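Facilities Service Desk — Kiserholm Building
Ticket 64-20: Seam in white worktable, window side
Category: Furniture and fittings
Priority: Normal
Status: Closed
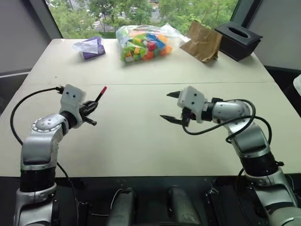
Window-side table, Kiserholm, with the panel seam running across the top.

Summary
The requesting department reports that the two panels forming the top of the white table at the window no longer meet at the same height. Sheets of paper catch at the seam, and a marker rolled across the surface stops at the joint. The department asks that the top be leveled or the table replaced.

Details supplied by requester
The table is in daily use for sorting small household items before they are shelved. Tissue boxes, bags of toy building blocks and similar articles are set out along the window edge, and the remainder of the top is kept for handling. The department states that the difference in height was first noticed in June, after the table was turned to face the window. No liquid has been spilled on the seam to the department's knowledge.

Log

Entry 1. Ticket received Tuesday, 9:20 a.m. Acknowledged and assigned to Furniture and Fittings. Requester advised to keep using the table but to avoid writing across the joint.

Entry 2. Site visit completed. A straightedge laid across the seam rocked slightly at one end and sat flat at the other. The panels themselves are sound. Feet checked for contact with the floor; one foot on the window side was found to be clear of it. The floor along that wall falls toward the window, which was already recorded under an earlier ticket for the shelving.

Entry 3. Foot adjusted until all feet carried weight. Difference at the seam reduced but still present. Paper continued to catch.

Entry 4. Underside inspected. The panels are held by 6 joining plates. Two plates were loose and the screws turned without tightening. The supplier, Belhaj, was contacted for the correct screw length. Belhaj replied that the plates supplied with this table had been superseded and offered a replacement set at no charge. Set ordered for collection from the Horkton store.

Entry 5. Requester asked whether adhesive tape could be placed over the seam in the meantime. Tape was declined. Residue from tape is difficult to remove from the pale surface and would have to be cleaned off before the plates were changed. A desk mat was offered on loan and accepted.

Entry 6. Replacement plates received. The requester was asked to clear the top before the visit, including the articles along the window edge. Table turned over, old plates removed and the full new set installed. Table returned to its position and feet adjusted again for the slope of the floor. Straightedge now sits flat along the full length of the seam. Paper and marker tests repeated in both directions with no catching.

Entry 7. Requester confirmed by telephone that the result is acceptable. Desk mat returned.

Cause
Loose joining plates, made worse by uneven contact with the floor after the table was moved.

Advice to the department
Please submit a furniture request before turning or moving a paneled table. Do not lift the table by one panel only. Bags and boxes should be removed from the top before any move, however short.

Related items
The Skalow annex has tables from the same delivery. A separate ticket has been opened to inspect their plates — departments in the annex need take no action until contacted.

If the fault returns within 20 working days, reply to this ticket and it will be reopened. After that period, please submit a new request.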